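Picnic on the living room rug: how do I keep cutlery and cups from ending up everywhere?

Asked by Sarudside_mum
14 Aug 2020 · 3 answers · 300 views

We've started having rug picnics indoors whenever it rains and the children are completely mad for them! No table, everyone on the floor, cushions, sandwiches, the lot. I'd happily do it every night. My trouble is that the cutlery never stays put. I set it out nicely and by the time the soup is in, half of it has wandered under a cushion or somebody has knelt on a fork. Cups are worse, as the rug has a bit of a pile and they lean.

Do you put a cloth down first, or trays, or just give in? The rug is pale blue and I'd like it to stay pale blue. It is wool, if that matters for stains.

Share (3)

Wurnora wrote:

Oh, I love this, we do it too! Please don't give in, it's the best meal of the week in our house.

Trays, definitely. One per person, with a lip round the edge, and the cutlery lives on the tray and goes back on the tray. Ours came from a charity shop and none of them match. A tray gives the cups something flat to stand on as well, which a rug never will, however smooth it looks.

Our rug is pale blue like yours, with mustard stripes and little orange stars, and a busy pattern is a mixed blessing. It hides crumbs beautifully, but it's easy to miss a teaspoon when you're clearing up, so I pull everything into the middle first and then carry it out in one go.
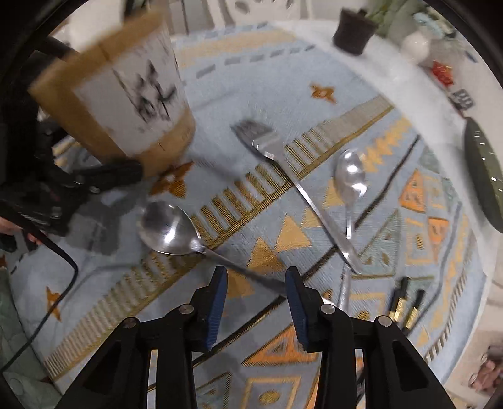

Two spoons and a fork on the rug, with a paper cup leaning behind them.

A paper cup with a cardboard sleeve is fine for little hands, but only half fill it and keep it well away from phone chargers and bag straps. One tug on a cable and over it goes. If you do get a spill on wool, blot with a clean dry cloth, then cool water on another cloth, then blot again. Don't rub! I rubbed blackcurrant into ours the first October we had it and learned my lesson.

Helpful (30)

Briltarska wrote:

Put an old cotton tablecloth down. Shake it out of the back door afterwards. Done.

Helpful (3)

Pană wrote:

I'd go for both, cloth underneath and trays on top. For the cutlery, stand it all in a jam jar in the middle and let people help themselves, so you only have one thing to look after. It's great fun for the smaller ones, who like being in charge of the jar. Choose a squat heavy one though, a tall one will go over.

Also, soup! You are braver than me. We stick to things you can pick up, plus yoghurt, so it's just teaspoons. Pasta salad works nicely if you want to use forks.

Helpful (12)

Comments

Sarudside_mum: These are all brilliant, thank you. Jam jar found, trays next.

Briltarska: Forgot to say, iron the tablecloth or at least flatten it. Cups tip on the creases.

Wurnora: The jar is such a good idea, trying it tonight!

Pană: Let us know how the soup goes :)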